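## Week 4: Writing to a word limit

OK, so last week I promised we'd talk about cutting, and I know most of you are dreading it. The draft you're handing me in February has a ceiling of 1000 words. My own first try at this assignment came in at 872, and I was so proud of being under that I never looked for the flab (there was plenty!).

Start with your opening paragraph. Cover it with your hand and read from the second one. Does the piece still make sense? Then the opening was you warming up, and it can go. 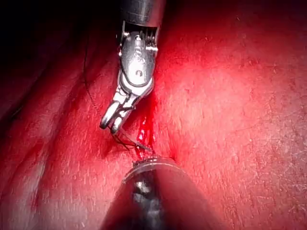

Next, hunt for doubled words: "each and every," "first and foremost," "plan ahead." Pick one and move on. I cut 137 words from a chapter that way once and my editor, Felicidad Galang, didn't miss a single one.

**For next class**

- Read the Baluyot essay, both halves
- Bring 2 printed copies of your draft, double spaced
- Swap one with your partner and mark cuts in pencil only

Mylene and Ariel, you're paired up again, and Jennylyn, come see me after class so we can sort out your topic. My office is open until 4:30.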